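Chapter 4
Teaching by Hand: Demonstrations Without the Robot

What you'll get out of this chapter
Why a person with a gripper in each hand is often a better teacher than a person with a joystick
How to turn a tracked hand motion into something an arm can follow
What a wrist view knows that a head view doesn't, and the other way around
How to tell a useful demonstration from a pretty one

4.1 A cup, a shelf, and a very long afternoon

The first time I tried to teach a robot arm to put a cup on a shelf, I did it the way I'd been taught to, which is to say with a controller in each hand and my tongue between my teeth. I sat behind the arm, I pushed sticks, and the arm lurched toward the shelf like somebody reaching for a light switch in a strange hotel room. I got 25 usable demonstrations that day. Twenty-five! I was exhausted, and when I looked at the recordings that night they were awful. Every one of them was full of little pauses where I'd stopped to work out which way "left" was.

The policy I trained on them learned the pauses beautifully. It would glide up to the cup, stop, think about its life for a second, and then close its fingers. I had taught it my confusion.

So when we started the Kinport project in Colombo the following February, I wanted to try the approach this chapter is about. You take the gripper off the arm (or build one that has the same fingers), you hand it to a person, and you let the person do the task with their own shoulders, elbows and wrists. You record where the gripper goes and what it sees. The arm comes in later, once there's something worth copying.

I'll use our tidying task all the way through the chapter, so get comfortable with it now. There's a table, there's a white shelving unit with open compartments behind it, there are cups and a few soft things that don't hold their shape. Cups go up, cups come down, soft stuff gets moved out of the way. Any six-year-old can do it, and it kept four of us busy for months.
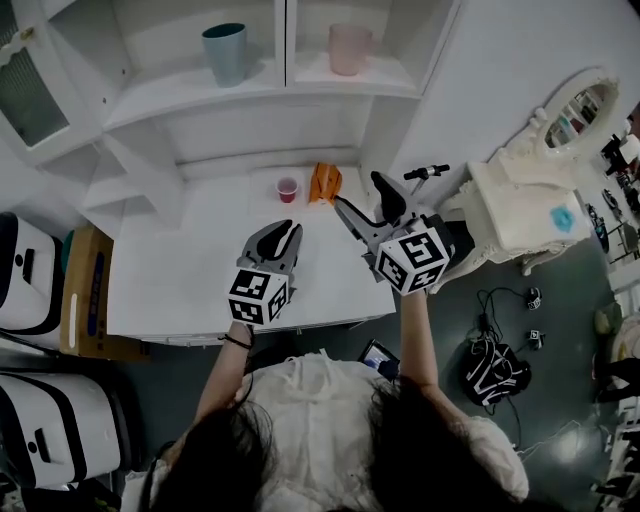 Figure 4.1. Two-handed tidying from the head view. The right gripper is open beside a crumpled orange item; the printed cubes at the base of each gripper are used for tracking.

Look at the cubes for a minute, because half of the math in section 4.3 hangs off them. A flat marker is great until you turn your wrist, and then it's edge-on to the camera and you've lost it. A cube gives you more than one face to work with. In the figure each cube has at least two patterned faces toward the head camera, and that's the situation you want. With two faces in view, the estimate of the gripper's orientation settles down a lot. With one face, especially one that's far away or steeply tilted, it can flip between two answers that look nearly the same to the solver, and you'll get a hand that seems to snap back and forth while the person is holding perfectly still.

(If you've never seen a pose flip in your own data, plot the rotation over time and look for a square wave. You'll find one. I promise.)

4.2 What the hands know

People are wonderful at this and they can't tell you how they do it. Ask someone how they pick up a paper cup without crushing it and they'll say "gently," and that's the whole lesson. But put a gripper in their hand and the knowledge leaks out anyway, in the path they take and in how early they start slowing down, and in the small tilt they add just before contact. You don't need them to explain anything. You need them to do it a lot, in a natural way, while you write it all down.

That's the appeal of hand-held collection, and I've become a bit of an evangelist about it. Our people needed a few minutes to get used to the grippers, and after that they moved almost as they would have bare-handed. The pauses went away. In the project we ended up keeping 4000 demonstrations, and I don't believe we could have gotten a quarter of that with my sad little joysticks.

There is a catch, and it's a big one. A human arm isn't a robot arm. I can reach around the side of a shelf and bend my wrist in a way that would put our arm's elbow straight through the table. A demonstration can be perfectly good as a demonstration and still be impossible to play back. We call these orphans, and we had 700 of them before we learned to check reachability on the same day as the recording. Please learn from that. The check is boring and it takes almost no computer time. Run it while the person who made the demonstration is still in the building and can try again from a slightly different spot.

Some simple habits cut the orphans down. Ask people to face the work squarely. Keep the targets where the robot could get at them. And watch the feet! When a person takes a step sideways in the middle of a reach, the whole frame of the motion shifts, and an arm that's bolted down can't take that step with them. We tried taping footprints to the floor once. Everybody stood on them very politely and moved like statues, so we pulled the tape up and went back to asking nicely.

4.3 Two kinds of looking

Now let's talk about where the cameras go. A camera at the head sees the whole layout, meaning both hands and the things they're reaching for. It's good at answering "what's going on?" and pretty bad at "are my fingers lined up?" Fingers are small in that view, and hair and forearms have a way of wandering in front of whatever you care about.

A camera on the gripper has the opposite personality. It knows all about the gap between the fingers. It travels with the tool, so the fingers are always in the same spot in the picture and the world swings around behind them. For a learning system that's a gift, because "the thing is between the fingers" looks much the same whether you're at the table or up at the top compartment.

We use a very wide lens there, and students sometimes complain that straight shelves come out bent. They do! Leave them bent. If you straighten everything out you throw away the edges, and the edges are where you find out that there's a shelf wall to your left that you're getting close to. The network doesn't mind a curve as long as it's the same curve every time, so use the same lens for collecting as you do on the robot.

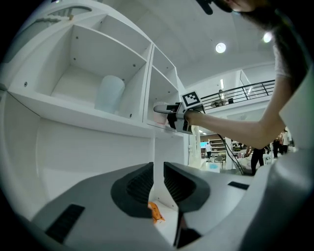
Figure 4.2. Wrist view from one gripper while the other reaches into a compartment toward a pinkish-white cup. Note the marker on top of the second tool.

Something I didn't appreciate until we had this view is how much one hand can tell you about the other. With the marker on the second tool visible from the first, you get a direct measurement of hand relative to hand, without going through the head at all. For jobs where the hands have to agree (passing a cup across, or steadying a bag while the other hand pulls something out) that relative measurement is worth more than two separate ones, each with its own error. We got to the point where we trusted it first and used the head camera to fill in when the hands couldn't see each other.

The other thing the wrist view gives you, whether you want it or not, is the room. Wide lenses see people, furniture, ceiling lights, all of it. I used to fret about this. My first instinct was to hang a plain curtain behind everything and get nice clean pictures. We tried it for a stretch, and the policy we trained there worked well in front of the curtain and fell to pieces when we took it away. A busy background is annoying to look at, but it teaches the network that the background doesn't matter. I'd take the mess.

4.4 What counts as one demonstration

You'd think this would be easy. Somebody starts, somebody finishes, and you cut the recording in the middle of the boring bits. But where does "putting the cup on the shelf" begin? When the gripper touches the cup? When the person turns toward it? When they've let go of the last thing?

We argued about it more than I'd like to admit, and we settled on 2 rules. A demonstration begins when both grippers are open and clear of every object, and it ends when that's true again. Those are easy to check in software (our labeling tool, Netetti, flags them by itself) and they have a lovely side effect: the end of any demonstration looks a lot like the beginning of any other, so you can chain skills together without a strange jump in between.

The price is that you have to train people to come back to that open, clear position. It feels silly for the first hour. Hands out in front, jaws open, hold it for a breath, go. After that it turns into a rhythm, and I've caught myself doing it at home before I unload the dishwasher.

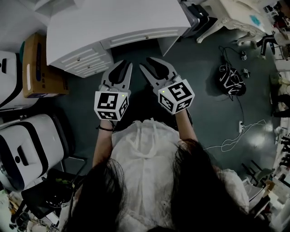 Marisol wanted it on record that she disagrees with the rest rule. Holding still with open jaws, she argued in the margin of my draft, puts thousands of frames of nothing into the data, and a policy that sees enough nothing will learn to stand there doing it. She'd rather start the clock at the first motion and let the chaining sort itself out.

It's a fair complaint, and she's partly right. Our first Kinport policy did have a habit of freezing at the start position. What fixed it for us was trimming the hold to a few frames at each end after recording, so people still get their breath and the network doesn't have to sit through all of it. If your freezing problem survives the trim, try her way and compare.

4.5 Before you move on

Try these with a partner if you can. You don't need real grippers; kitchen tongs will do fine. Ours were Plustix salad tongs with a paper cube taped on, and they lasted a whole term.

1. Move five soft or oddly shaped things from a table to a shelf, using tongs in both hands. Have your partner note every time you take a step. Then do it again with your feet planted. Which reaches changed?

2. Tape a small box to the tongs and draw a different pattern on each face. Film yourself from head height. Find the moments when only one face is visible, and describe what your wrist was doing.

3. Write your own start and end rule for a demonstration of folding a towel. Swap rules with your partner and try to find a case that breaks theirs.

4. Marisol's objection and my reply both make a claim about what a policy will learn from stillness. Sketch an experiment that could show one of us is wrong. Keep the number of training frames the same in both conditions.

In section 4.6 we'll take one tracked demonstration and work through the transforms by hand, from marker to cube, from cube to fingertip, and from there to the base of the arm. Bring a pencil, and leave yourself some room on the page for the rotations.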